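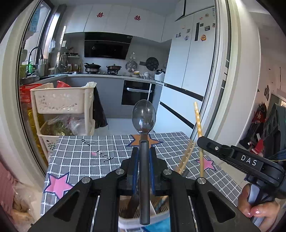 Spoons one side, chopsticks the other: the starry tablecloth on utensil-sorting duty.

I've been living with a two-compartment utensil holder since August, and I have opinions. More opinions than a person should have about a piece of plastic with holes in it, probably, but my editor gave me a page and I'm going to use it!

Some background. For years everything we stir with, eat with or flip with lived in one drawer next to the stove. You'd open it and it would go two inches and jam, every single time, on the same ladle. I'd stick my hand in the gap and push the ladle down and yank (I still have a little scar on my thumb), and by then the garlic was burning. I tried the bamboo divider from Hodidico, which was lovely to look at and too wide by the thickness of a pencil. I took it back, and the drawer went on jamming.

So then I started looking at holders that stand out in the open. The Wukby catalog lists 377 things under "utensil storage," and I read all of them in bed over one weekend. Crocks, rails, magnets, a spinning one shaped like a windmill. What I wanted was two sections, holes so the water can get out, and something underneath so the water doesn't end up on the table.

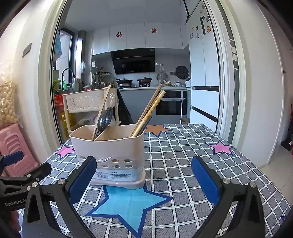 The big question once you get one of these home is what goes with what. My first system was by length, and it lasted until dinner. My second was cooking things on one side and eating things on the other, which sounds so sensible, except that I cook with chopsticks and eat with them too, and I kept standing there holding a clean pair with no idea where they belonged. Now it's chopsticks together and everything else together. A bundle of chopsticks holds itself up nicely, and spoons and a spatula lean against each other and don't mind a bit.

Mixed chopsticks, by the way, are fine. I spent a whole afternoon once trying to match up every pair I own and gave up with a pile of singles and a headache. Pale ones, printed ones, a dark one that came from who knows where - if they're close to the same length, they're a pair. I did buy a matching set from Ogura for company and I keep forgetting to put them out.

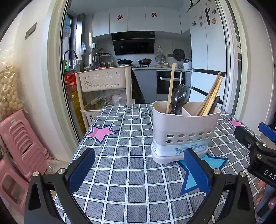
Spoons go in bowl up. I know people who do it the other way, and I've seen the arguments, and I did try it for a week. You can't tell a soup spoon from a rice paddle by the handle, so I kept pulling out the wrong one. Bowl up, you see what you're grabbing. The price is that you have to pick them up by the handle when your hands are clean and everybody else in the house has to as well, so good luck with that.

As for where it lives, I vote for the dining table over the counter. Counter space by my stove is for the wok lid and the cutting board, and the table is right through the door. I do the emptying and wiping there too, on a cloth with some pattern to it, because a plain white one shows every drip of soy sauce. Tip everything out, wash the holder with a bottle brush, rinse the tray, put it all back. It takes one song on the radio. I skip it more often than I'd like to admit, and the bottom of the chopstick side lets me know.

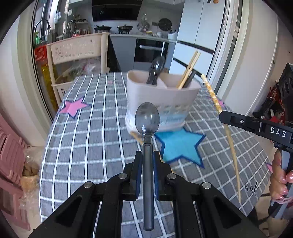 Over on the Deltero kitchen forum, where I floated all this before writing it up, one reader said she wouldn't have chopsticks standing in anything, holes or no holes, and that hers get dried flat on a towel overnight and go back in the drawer in the morning. Another wanted to know why I'd own more than one spatula in the first place. I own four. Two of them are in the old drawer, with the ladle, and it still jams.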